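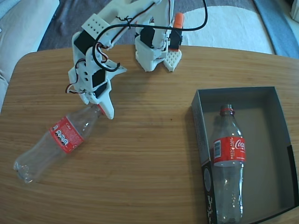
4. Equipment and budget

The arm was the smallest part of our spending plan. Its links were 3D-printed in white plastic and joined by servo motors, and the task in this study, moving empty drink bottles between a table and an open box, does not need a stronger machine. We fixed a limit of 800 dollars for each station and planned three stations, at Walby, Tradden and Ashby. Spare servos were ordered together with the first set, as a later order would have paid the shipping again.

Figure 3. The printed arm over the table, with one bottle on the wood and one in the box.

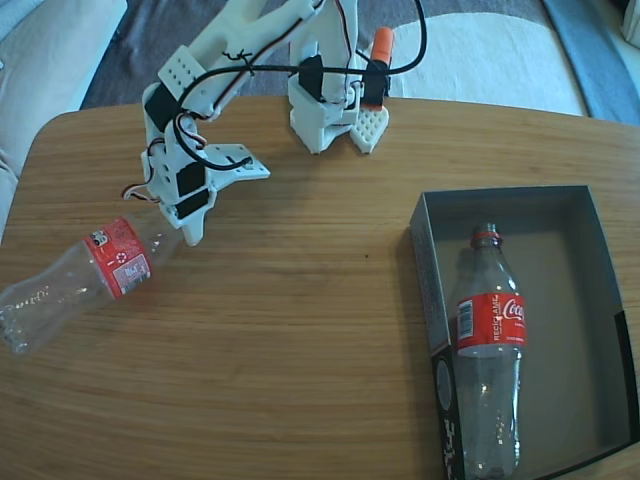 Lowri Pritchard objected that a limit per station hides the labour cost, and that 83 hours of assembly should stand in the same table as the motors. We accepted this remark, and the hours are now listed in Table 4. Cables and fasteners stay under one line, called small parts. For the gripper we budgeted a full second set of printed jaws, a modest cost when the printer is already in the laboratory.

The remaining question was whether to rent or buy. A quote from Etico for rented arms was lower in the first year but higher from the second, and we decided to buy in September.
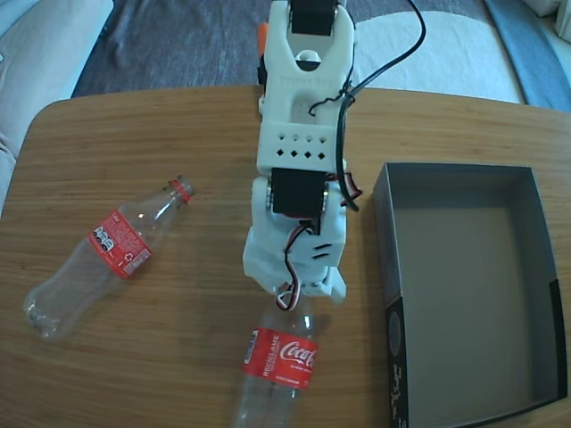

4.1 Replacement schedule

Each station has its own replacement fund, reviewed every four months by Remo Lüthi.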